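From the Produce Table

The citrus is back at the Brakilside share pickup, and there is plenty of it. The Mesent growers had a slow January, with cold nights and a late harvest, so we went four weeks with apples, roots and not much else. That stretch is over. This week's delivery came in heavier than the order, and members may take extra until it runs out.

A few changes to how the table works, starting with this pickup.

Fruit will stay in the boxes it came in. We used to tip everything into baskets because it looked nicer, but the extra handling bruised the soft fruit, and the baskets had to be scrubbed every week. The cartons are sturdy enough, even the ones on their third or fourth trip. If a carton has creases or a small tear in the side, it is still fine to use. If the bottom sags when you lift it, flatten it and put it with the recycling by the door.

Please take from the box that is already open before starting a new one. Last time we ended the day with several boxes half full, and they all had to be combined before the van went back to Hurkport. 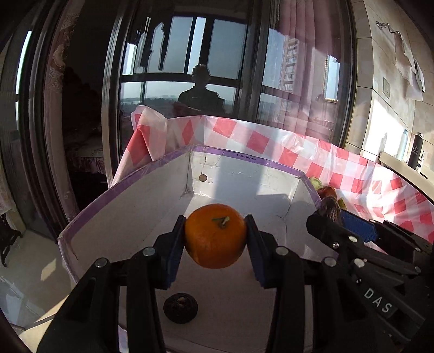 Some of the oranges and mandarins still have a bit of stem on them. Leave it on until you are ready to eat the fruit. Pulling it off can tear the skin at the top, and a torn spot is where mold usually starts. If you are packing a bag for a neighbor, put fruit with long stems on top so they don't poke the ones underneath.

At home, citrus will keep on the counter for a week or so, away from direct sun. For longer than that, use the refrigerator drawer. Check it every few days and take out anything soft. Don't wash it until you plan to use it.

We had a question about skin color. A greenish patch on an orange does not mean it is sour or picked too early. Weight is a better guide — a fruit that feels heavy for its size is usually juicy. Loose skin is normal on mandarins and makes them easier to peel.

The share is now at 51 households, up from 26 when we moved to the Chukwu building. There is room for a few more. If you know someone who would like to join, have them come by during pickup and fill out a card. Half shares are available and cost 18 dollars a week, same as last year.

Bring your own bags if you can. We are almost out of the paper ones and will not reorder until the current bill is paid. Clean egg cartons are welcome too, but only the cardboard kind.

Anyone who has a good marmalade recipe, please leave a copy in the folder at the end of the table. We would like to print one or two in the next issue, while there is still fruit to make it with.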